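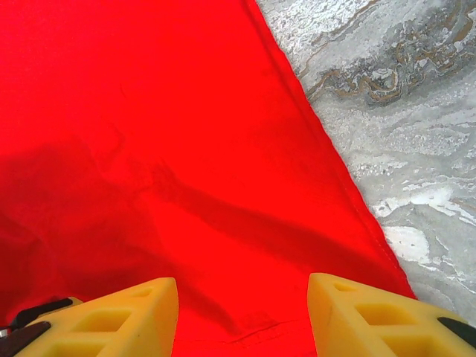
Red cloth on a marble-patterned surface, with the stitched hem in view.

Nandier Household Textiles: Folding Gallery

Search the gallery Enter keyword Go

The Nandier collection records the ordinary handling of cloth in the home: spreading, smoothing, folding and putting away. The Sketudthorpe branch holds roughly 2000 pictures on this subject, of which 600 may be consulted online. The present page concerns a single red cloth. Visitors who wish to compare other fabrics are directed to the Balby pages, where linens and towels are listed separately.

A hem is the usual guide for a straight fold. The stitching is followed by eye and the edge is brought level before any crease is pressed.
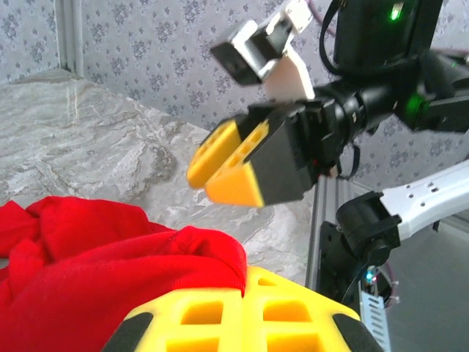 Soft garments gather readily into ridges when they are bunched together. The Sketudthorpe handling notes recommend opening such a bundle from the outer edges and working toward the center. Plain colors are preferred for teaching, as the folds are easier to follow.

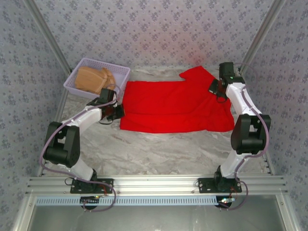

Once a cloth has been laid flat, its corners are drawn out and small creases are smoothed by hand. A clear margin of surface should be left along the near side, and baskets are best kept toward the back. Prints may be requested from the Vlad reading room and are normally ready in 30 days.

Filed under: Home Textiles | Laundry and Folding | Red

Copyright Nandier Collection. Contact the gallery office. Back to top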